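About Ullero

Ullero supplies and looks after light plastic chairs for schools, halls and small cafes. Rui Calado started the firm in Stusmont with 300 secondhand seats and a rented storeroom. We now have 1,927 chairs on our books, and most of them are out with customers at any one time.

Our main line is the Ritchie, a white chair with four tubular legs and a ribbed seat underside. It is light enough for a child to carry.
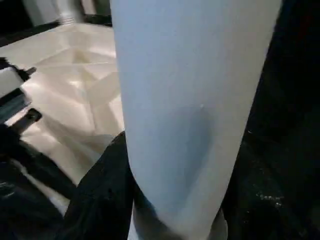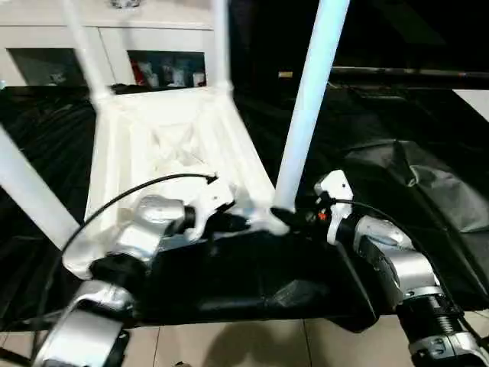
Every chair that comes back to us is checked before it goes out again. It is turned upside down on a covered table so the seat doesn't get scratched, and we go over the legs first, then the ribs under the seat. A leg that has worked loose is refitted or replaced. Seats with a crack in them are taken out of use.

Replacement legs and feet come from Jotuvport and we keep them in stock all year. Customers who own their chairs can send them in for the same check, 4 or more at a time. Please wipe them down first and take off any stickers.

We are a small company and the phone is answered by the same people who do the repairs - if it rings out, leave a message and we will call back the same afternoon. The workshop closes for 2 weeks in August. School orders for the fall should reach us by the end of June.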